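3.2 Handling of worn household cloths

Cleaning cloths were the item most often discarded late. In the Bravham homes, households kept a cloth well past the point at which they themselves described it as finished, and moved it from the kitchen to the bathroom before letting it go. We refer to this move as downgrading. Of the 91 cloths entered in the household diaries, most had been downgraded at least once, and four had been downgraded twice.

The bathroom is therefore the last stop for many textiles, and its bin receives them together with packaging and tissue. Bathrooms in the sample were small, and bins stood on the floor, so that residents worked from above. Cloths were commonly bunched or twisted before disposal. Participants gave differing accounts of this habit. Some wished to save space in the bin; others were checking whether the fabric had any use left in it. Figure 2 shows a plaid cloth with frayed threads at its lower edge, held in both hands over a round black bin with a domed lid.

Fraying at the edge was the sign of wear most often named in the diaries, ahead of staining and odour. Colour and pattern mattered less than we had expected, although residents reported that darker checks hid marks and so delayed the decision. These answers informed the wear categories used in the Noltetti coding sheet (Section 4).

Figure 2. Worn cloth held over a bathroom bin.

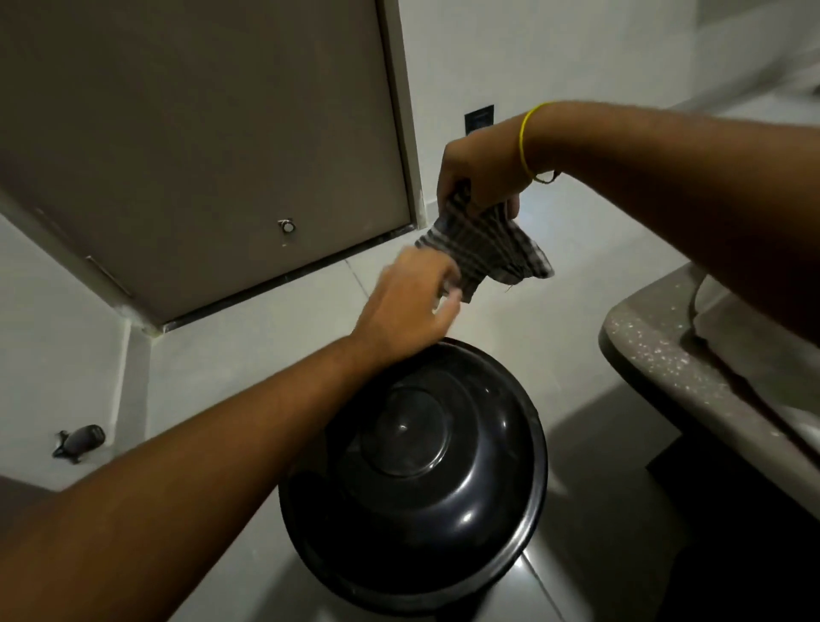 3.3 Containers and their placement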